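Trivell Service Desk
Home Tickets Knowledge Base Parts Safety Notices Contact
Search tickets, parts and articles

Ticket subject: Right arm does not release bun after transfer from steamer
Product: Dilia two-arm kitchen cell
Customer site: Vukčević test kitchen
Category: Gripper fault, repeat occurrence
Status: Open, restricted operation

Summary of the report

The customer reports that the right gripper intermittently fails to open at the end of the steamer transfer task. The arm reaches the release position above the plate, the controller records the open command as complete, and the fingers remain closed on the bun. The program then starts its return move with the bun still held. On Monday the arm carried a bun back to the steamer and pressed it against the one remaining in the basket. The force limit stopped the arm. There was no injury and no damage to the cooker.

The fault was first logged in September and was closed at that time as a single event. It has been reopened at the request of Snežana Nedeljković, who is responsible for the cell at the customer site.

Initial response

The customer was instructed to run the cell at reduced speed with an operator at the stop button, and to leave the cooker switched off during all tests. The lid is to be removed by hand and set down before the program is started. The left arm takes no part in the transfer and was to be held in its parked position throughout.
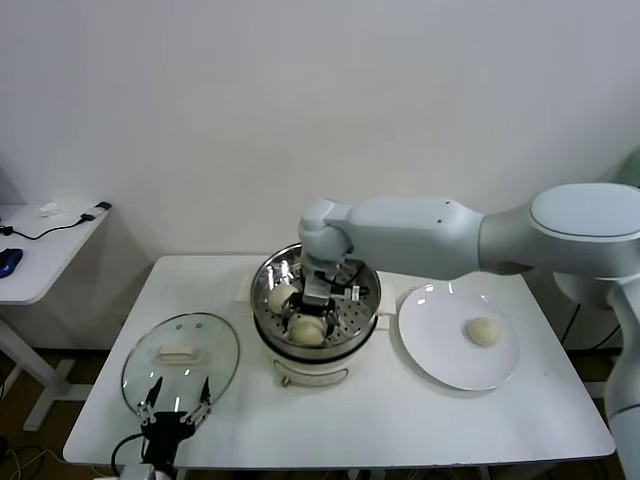

Under these conditions the transfer sequence was repeated 110 times. The gripper failed to open on 12 of those attempts. The failures were not evenly spread. Most of them came late in the session, after the arm had been working without a break for about 2000 seconds.

Findings

1. The open command reaches the gripper on every attempt, including the failed ones. A fault in the task program is therefore considered unlikely.

2. On the failed attempts the reported finger position does not change after the command, yet the gripper returns no error code. The controller accepts the missing error as confirmation and proceeds. This is a safety matter independent of the mechanical cause and has been recorded separately.

3. The supply voltage at the wrist connector was lower during failed attempts than during successful ones. The customer reseated the connector and the next session ran without a failure. That session was short and is not accepted as proof of a repair.

4. The customer asked whether dough residue on the fingers could be responsible. The fingers were cleaned and one further failure followed. Residue has not been ruled out as a contributing factor — the inner faces of the finger joints could not be inspected without removing the gripper.

Actions required

Customer: Replace the wrist cable with the Trekwood part already shipped. Do not bend the new cable tightly at the last joint. Keep the steamer transfer at reduced speed until this ticket is closed.

Service desk: Supply a program change that compares finger position before and after the open command and holds the arm in place if no movement is found. The hold must be cleared by an operator.

Both parties: After the cable and the program change are in place, run 3000 transfers with position and voltage logging enabled, and attach the logs to this ticket.

Customer reply, S. Nedeljković

The cable has been received and will be fitted before the next session. We request that the program change also apply to the left gripper, as both arms use the same release routine. Please confirm whether the hold will keep the fingers powered — our operators need to know this before they reach toward the plate.

Service desk reply

The change will be applied to both grippers. The fingers remain powered during a hold. Operators must press the stop button and wait for the arm status to read "Stopped" before reaching into the work area. The operating instructions will be revised accordingly and sent with the program change.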